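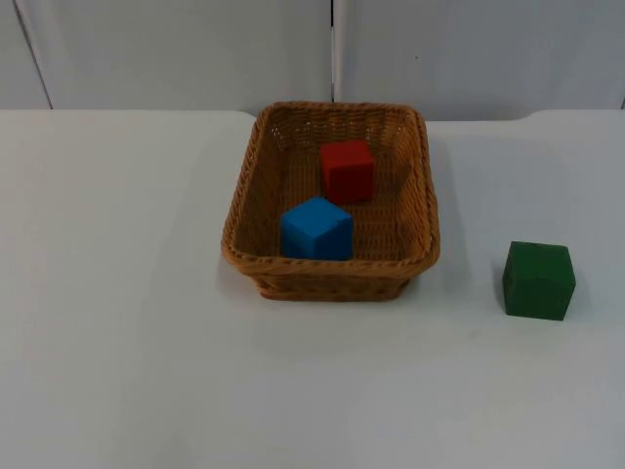 *Slide 1: wicker basket, red cube toward the back*

Good afternoon, everybody, and thank you for coming in out of the heat – I know the coffee was better than the chairs.

I want to talk about home internet in Danivmont, and mostly about what happens to it after supper. We moved over to Trater in September, and the line we were sold was 25 megabits down. At lunchtime that's what we got, near enough every day. By 8 p.m. we were lucky to see four, and a video call would drop two or three times before anyone had finished saying hello.

(Pause. Ask who has had the same thing at home. Let them grumble a little, it warms up the room!)

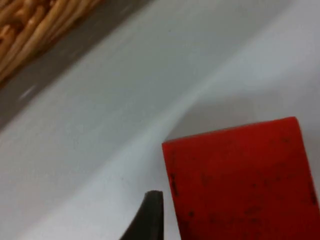
*Slide 2: basket weave, close up*

Now, speed is the number on the bill, but delay is what you feel. Trimcombe, the little logging tool I run on my old laptop, checks both all evening long, and the delay climbs well before the speed falls. I'd love for more of you to try it, especially if you're over on the Vītola side, where the cable is older and I have hardly any readings.

Go slowly through the evening chart. Then questions – and remember to repeat each one for the folks in the back.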